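Search this site
Go

Humanoid cell, domestic test room: pre-use inspection checklist with comments

4 January 2020
By Sudheer Annamalai

Scope: bipedal units working on an overhead tether in the furnished room at Arkdale. Complete before the first powered movement of each shift and again after any change of hand, cable or room layout. Mark each item P (pass), F (fail) or N/A. One F in section 1 or 2 stops the session.

1. Tether and overhead lines

1.1 Anchor points tight, no movement under hand load. P
1.2 Tether lines free of cuts and flattened sections. P
1.3 Slack set so that the unit cannot reach the floor with its torso in a fall. P
Comment: slack was reset in December after the Clesilik fittings were replaced. The old settings chart is withdrawn. Use the one dated after the change.
1.4 Loose cords hanging from the tether lines tied back or removed. F, corrected before power-on, rechecked P
Comment: a hanging cord can be caught by a raised arm. Tie back above the highest point of reach, not at door height.

2. Stop functions

2.1 Wired stop tested with motors live and unit standing in the tether. P
2.2 Wireless stop tested from the furthest corner. P
2.3 Loss of signal brings the unit to a controlled stop. P
Comment: log entry 512 records a slow response on 2.3. Repeated 11 times with no further fault. Entry stays open until Charbonneau returns the receiver report.

3. Floor and trailing cables

3.1 Cables on the floor routed behind the direction of travel. P
3.2 No cable crosses the planned foot positions. P
3.3 Floor clean, no liquid or dust under the feet. P
3.4 Walking route kept 40 cm clear of furniture on the open side. N/A, standing task only
Comment: where the task puts the unit close to furniture or an appliance, limit the stepping range in software and record the limit on the sheet.

4. Hands and carried items

4.1 Both hands secured, fasteners marked. P
4.2 Grip force limit matches the hand fitted. P
4.3 Items on the approved list for the room. P
Comment: left and right hands may be of different types. Check the limit for each side separately. Raising one hand while the other holds a container by the rim is allowed, provided the container is empty at the start of the run. Keep people out of the reach of both arms for the whole run.
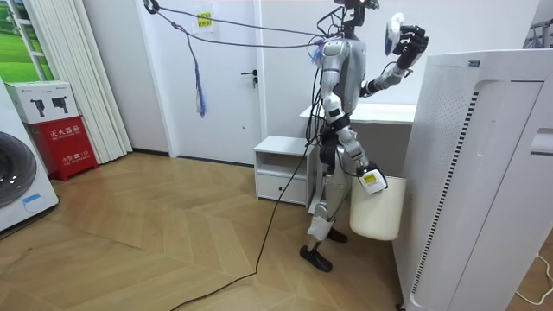 Prasetyo Goh: I would move the hand check ahead of the floor check. At Bostuteo we found that a hand change nearly always meant a cable was re-routed as well, so the floor had to be inspected twice. I'd also ask for the grip limit to be read back from the controller and written down. A tick only shows that someone looked at the box.

Read-back is accepted and goes into the next issue as 4.4. The order of sections stays as it is for now – the stop tests have to come early, and the sheet is already in use on two shifts.

5. Room and exits

5.1 Door opens fully and is not locked. P
5.2 Fire extinguisher within reach without entering the arm envelope. P
5.3 Nothing stored on top of fire equipment. F
Comment: clear before the next session. The top of an extinguisher cabinet is not a shelf, even for light boxes.
5.4 Appliances not needed for the task switched off at the wall. P

6. Sign-off

Sheets are kept for 6 months in the cell folder. Failed items carry the initials of the person who corrected them and the person who rechecked them – these must be different people. Item 5.3 remains open on this sheet.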